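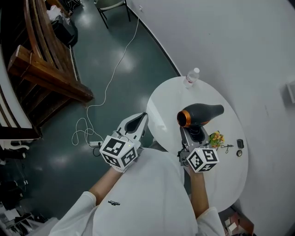

Kapitel 3

Kleingeräte mit Kabel: der Haartrockner und seine Verwandten

Als ich angefangen habe, Kurse über Ordnung im Haushalt zu geben, dachte ich, die schwierigen Sachen wären Papierkram, Fotos und Erbstücke. Und dann saß ich in einer Wohnung in Jirkham mit meiner Kollegin Sowmya Reddy auf dem Badezimmerboden und wir haben eine geschlagene halbe Stunde über einen Haartrockner gesprochen. Wohin damit? In den Schrank? An den Haken? In die Schublade, die dann nicht mehr zugeht? Seitdem bekommt der Haartrockner bei mir ein eigenes Kapitel, und wer die ersten beiden Kapitel schon durchgearbeitet hat (Textilien und Geschirr, Sie erinnern sich), wird merken, dass hier ein paar Regeln anders laufen.

Ein Pullover lässt sich falten. Ein Teller lässt sich stapeln. Ein Haartrockner dagegen hat einen runden Bauch, einen Griff, der quer absteht, eine Düse, die immer irgendwo hängen bleibt, und dann eben das Kabel! Das Kabel ist fast immer länger als alles andere am Gerät, und es hat einen Stecker am Ende, der gern an Fliesen und Spiegel schlägt. Wir haben es also mit einem sperrigen Körper und einem biegsamen Anhängsel zu tun, und beide wollen zusammen aufbewahrt werden. Genau diese Kombination meine ich, wenn ich im Folgenden von einem Kabelgerät spreche. Lockenstab, Rasierer, Handmixer, Stabmixer und Reisebügeleisen gehören auch dazu.

3.1 Wo das Gerät liegen bleibt

Meine erste Frage in jedem Kurs lautet: Wo liegt Ihr Haartrockner gerade jetzt, in diesem Moment? Die Antworten sind wunderbar ehrlich. Auf dem Bett, auf der Waschmaschine, am Boden neben der Steckdose. Sehr oft auf einem Tisch, auf dem er eigentlich nichts verloren hat, zwischen Wasserflasche und Topfpflanze. Kleine runde Tische ziehen so etwas geradezu an, sie haben keine Ecke, in die man etwas schieben könnte, und dann wandert alles irgendwie zur Mitte hin.

Ich nenne das den Landeplatz. Der Landeplatz ist der Ort, an dem ein Gegenstand nach dem Benutzen ohne Nachdenken abgelegt wird. Der Stammplatz ist der Ort, an den er gehört. Bei Geschirr liegen die beiden meistens nah beieinander, bei Kabelgeräten leider fast nie. Prakash Menon, der meine Unterlagen für dieses Buch gegengelesen hat, fand die beiden Begriffe erst albern und benutzt sie inzwischen selbst (das freut mich sehr!).

Für die Praxis heißt das: Schauen Sie sich den Landeplatz eine Weile an, bevor Sie irgendetwas umräumen. Wenn das Gerät immer wieder am selben Fleck landet, dann suchen Sie den Stammplatz bitte in Armlänge davon. Ein hübscher Korb im Flur nützt gar nichts, wenn die Haare am Schlafzimmerspiegel getrocknet werden.

3.2 Greifen, heben, weglegen

Jetzt wird es handwerklich. Fassen Sie den Haartrockner am Griff, heben Sie ihn an und ziehen Sie erst dann den Stecker aus der Dose, und zwar am Stecker, bitte nie am Kabel. Lassen Sie das Gerät auf einer freien, hitzefesten Fläche auskühlen. Die Düse zeigt dabei von Vorhängen, Handtüchern und allem aus Kunststoff weg.

Danach kommt das Kabel an die Reihe. Viele wickeln es stramm um den Griff, ich habe das jahrelang genauso gemacht. An der Stelle, wo das Kabel aus dem Gehäuse kommt, knickt es dann jedes Mal, und irgendwann leidet die Isolierung. Legen Sie es lieber in lockere Schlaufen, so groß wie Ihre Hand, und halten Sie die Schlaufen mit einem Klettband zusammen. Eine Handbreit am Griff bleibt frei.

Zur Lagerung eignen sich ein Haken, ein offener Behälter oder ein Fach mit genügend Tiefe. Meine Vorliebe ist der offene Behälter, Revathi Rao schwört auf den Haken, und darüber werden wir uns in diesem Leben wohl nicht mehr einig.

Zum Üben, bevor Sie weiterlesen

Nehmen Sie sich zwei Kabelgeräte aus Ihrem Haushalt vor. Notieren Sie für jedes den Landeplatz und den Stammplatz und gehen Sie den Weg dazwischen einmal ab. Legen Sie anschließend beide Kabel in Schlaufen und räumen Sie die Geräte ein. Den Zettel heben Sie bitte auf, wir brauchen ihn in Abschnitt 3.3 wieder, wenn es um Ladekabel und Netzteile geht.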